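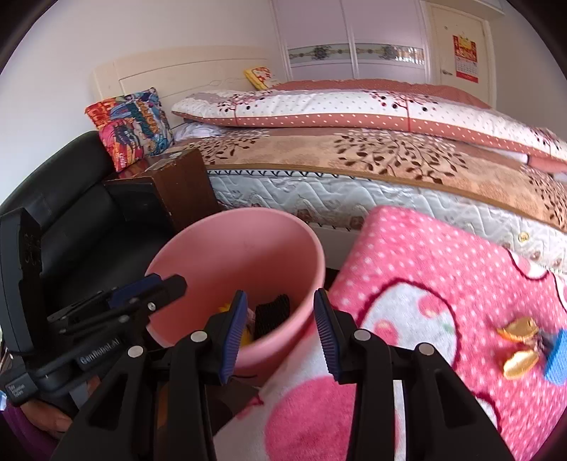

The Bucket Method: Clear a Bedroom Before Dinner

Updated in November. Quick version first, long version under it.

Quick version: one open bucket, middle of the room. Everything small and out of place goes in. Blankets get folded, bed stays made, chair gets cleared. Then you sort the bucket. Then you stop.

What you need

One bucket, round, wide mouth, smooth inside. Fabric bins sag and you end up holding them open with your knee. A laundry basket works but small stuff falls through the holes, pens especially.
A trash bag.
A timer. Phone is fine, face down.
A damp cloth for the end.

I used to have a rolling cart from Bistora for this. Three tiers, looked great, took up half the floor and I just parked junk on it for a month. Gave it away. Bucket does the job.

Size: mine at home holds plenty for one bedroom. Too big and you won't be able to lift it when it's full of books. Too small and you're emptying it every five minutes.

Before you start

Make the bed. Yes even if you're changing the sheets tomorrow. You need a flat surface for sorting later and an unmade bed eats socks.

Open the curtains. Put the bucket down where you can reach it from the bed and from the chair. Pick your spot and leave it there, don't carry it around with you. Carrying it means one hand, and one hand is slow.

Round one: chair

Every bedroom has the chair. Clothes that aren't dirty but aren't clean. Start there, it's the worst and it makes the biggest difference.

Clothes: smell test, hanger or hamper. No third pile.
Bags: hook or closet. Empty them first, receipts to trash.
Anything smaller than your hand: bucket.

If the chair is leather, run the damp cloth over it once it's clear, then a dry one. Don't use the all purpose spray. I did that on an old one and it left a dull patch on the arm that never came back. Get down in the crack where the seat meets the back too. Crumbs. Coins. I found a charger in there I'd already replaced.

Round two: floor

Work from the door in. Pick up, drop in bucket, keep moving. Do not read anything. Do not put anything away yet, that's the whole trick, you're only collecting. The minute you walk to the bathroom with one hair clip you've lost ten minutes.

Cords: coil loosely, don't wrap tight around your fingers. Twist tie or a rubber band. They go in last so they sit on top and don't knot up with everything else.

Toys and craft bits: all in, any order.

Anything with a sharp edge or a blade does NOT go in the bucket. Set it up high on the dresser and deal with it seperately. You're going to be reaching in there without looking.

Glass, same thing. Also drinks. Seems obvious. I have tipped a half cup of coffee into a bucket of phone accesories so I'm saying it.

Round three: blankets and soft stuff

Plush throws take up so much room for what they are. Shake it out first, by the window if you can. Fold in half the long way, in half again, then roll from one end. A roll stands up in a basket or lies along the foot of the bed and doesn't slide off like a folded one does.

If it's shedding, wash it before you put it away. Cold, gentle, low heat or line dry, no fabric softener. High heat makes plush go stiff and kind of crunchy. Check the tag, some of them say no dryer at all.

Pillows that live on the floor: pick a corner or admit you don't need them.

Sorting the bucket

Tip it out on the bed, slowly. Old towel underneath if the bucket's been used for anything gross. Now four piles:

1. Lives in this room
2. Lives in another room
3. Trash
4. No idea

Pile 2 goes straight back in the bucket and you take one lap of the house with it. One lap. Drop things off on the right counter or shelf, don't start organizing the kitchen.

Pile 1 goes in drawers. If something doesn't have a drawer it needs one or it needs to leave.

Pile 4 gets a shoebox with a lid. Write the month on it. If you haven't opened it in 2 months, go through it once and toss most of it. Mystery screws, keep. Mystery cables, keep one of each kind, tops.

Cleaning the bucket

Goes quick. Warm water, squirt of dish soap, sponge around the inside and under the rim, because a rolled rim collects dust and hair. Rinse, upside down in the tub to dry. Don't nest it inside another bucket while it's damp or they stick together and you'll be standing on one and pulling.

Sticker goo comes off with cooking oil on a paper towel, leave it a few minutes, then soap.

Where to keep it

In the room. Closet floor, beside the dresser, wherever. If it lives in the garage you won't go get it. But keep it empty. A bucket with three things in the bottom turns into a bucket with thirty things in the bottom.

Every day or once a week?

I do a short version most nights, just the floor, and the full thing on Monday. Skipped it for a while in the spring and the chair was gone again, completely buried.

With kids: give each one their own color bucket. Race them. They don't get to tip it on their own bed though, you'll find little plastic pieces in the sheets at 2 in the morning.

Questions I get

Does it have to be a bucket? No. Dishpan, storage tote, big mixing bowl if you're desperate. Needs a wide opening and a flat bottom.

Lid or no lid? No lid. A lid is one more thing to move.

What about paper? Stand it on the bed against the pillows, not in the bucket. It gets bent and wet.

Can I stop halfway? Sure. Bucket goes in the closet, finish tomorrow. Just not two days in a row

Next up: under the bed. Need flat boxes and a flashlight for that one.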